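The Museum Vote

4 min read

The council in Clitamport met at seven to decide whether the museum would get its money. I had the agenda on my knee and a pen that didn't work. Item 49 was ours, near the bottom, after the bins and the parking on Juška Street.

I had run the museum for six years. It had two rooms above the old customs office and a roof that let in the rain. We wanted a grant to mend the roof and put the ferry records somewhere safe. A councillor for the harbour ward had promised to speak for us. She was sitting at the far end with her coat still on.

The bins took an hour. A man from Grelitz Road stood up and said his had been missed all through May, and the chair told him to put it in writing. He said he had put it in writing. The chair thanked him. 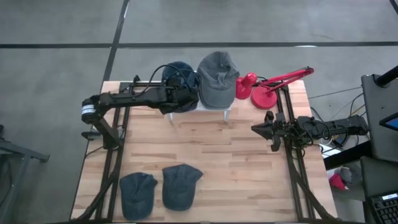
When they reached us it was nearly ten and half the public seats had emptied. The councillor stood and read from a card. She said the museum had brought 600 schoolchildren up those stairs in a year, and that the town spent more than we were asking for on lights for the Festance. Someone on the other side said people liked the lights.

Then they voted. I watched the hands go up and tried to work out the result from where I sat, but a pillar was in the way. The clerk wrote something down and passed it to the chair.

"Carried," he said, and turned his page.

I went back to the museum afterwards, though there was no need to. It had started raining. I emptied the bucket under the skylight, put it back and moved the box of ferry records to the other side of the room. The letter about the grant would take weeks. I wrote the date on a new folder, found a space for it in the drawer and locked up.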